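Workroom Assistant (part-time, fixed term) - Bergeron Building, Rellstead

Lenari is looking for a part-time assistant to keep its ground-floor workroom in Rellstead in order. The post is for 176 hours in total, worked in half-day shifts, with the possibility of an extension in July. Reference number: 734.

The work

The assistant is responsible for the floor, the storage and the desk chairs in one shared room. The room is in use during the shifts. The assistant works with people seated, standing and moving about, and is expected to plan the work so that they can continue.

Duties include:

Putting equipment back on the rack at the end of each half day, with cables coiled and tied.
Keeping the walking route to the door clear.
Rerouting or taking up cables that cross the floor when they are not needed.
Sorting the drawers and relabeling them when the contents change.
Wiping down the cabinet top and sink area.
Dry mopping the floor every shift and damp mopping it on the last shift of the week.
Reporting damaged plugs, adapters and chair casters on the Brillari fault form.

The assistant does not repair electrical equipment and does not move anything that is switched on without asking the person using it.

The room

The floor is polished gray marble with pale veining. It shows dust and scuffs quickly and is slippery when damp. Only the neutral cleaner supplied may be used on it. Wax, vinegar and abrasive pads are not permitted. Metal feet must be lifted when furniture is moved, never dragged.

Storage is split between a white metal rack for equipment and cables and a white cabinet with drawers on the opposite side of the room. Small parts go in the drawers. Boxes may stand on the floor during a shift but should be off it by closing time.

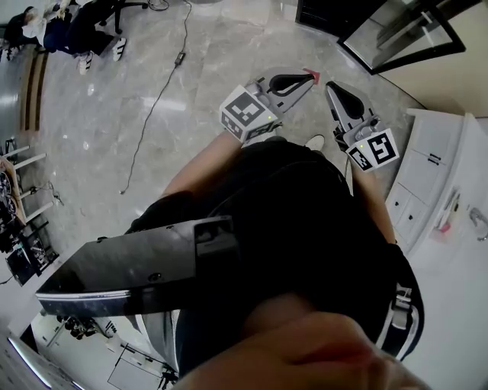
Page last changed: 2 December 2021

The door is glass in a black frame. It is cleaned on both sides once a week. When it stands open it must be fully open, so that the edge does not project into the walking route.

Power is the main source of clutter. A thin cable on a shiny floor is easy to miss, and small adapters tend to be left wherever the cable ends. The assistant should expect to spend a good part of each shift on this. Cable covers and hook-and-loop ties are kept in stock, and up to 500 ties may be drawn without a separate order.

Requirements

Able to kneel, bend and lift light to medium loads repeatedly.
Able to read and fill in short written forms in English.
Careful with equipment that belongs to other people.
Flat, closed shoes with a non-marking rubber sole. Sneakers are acceptable.

Experience in cleaning, stockroom or stage work is useful but not required. Training takes 2 shifts and is paid at the full rate.

Terms

Shifts are mornings or afternoons, Monday to Friday, fixed a week ahead. The hourly rate is Grade B on the Lenari support scale. Gloves and cleaning supplies are provided; shoes are not. A locker is available in the Bergeron Building for the length of the contract.

How to apply

Send a one-page letter and a list of previous jobs to the Lenari front desk, Bergeron Building, Rellstead. Quote the reference number on both sheets. State which half days you can work and the earliest date you can start. Please do not send certificates at this stage.

Applicants who are short-listed will be invited to a trial hour in the room, which is paid. The trial consists of clearing a section of floor, coiling and tying a set of cables, and sorting one mixed drawer. Speed is not assessed.

Applications are read in the order received - the post stays open until it is filled.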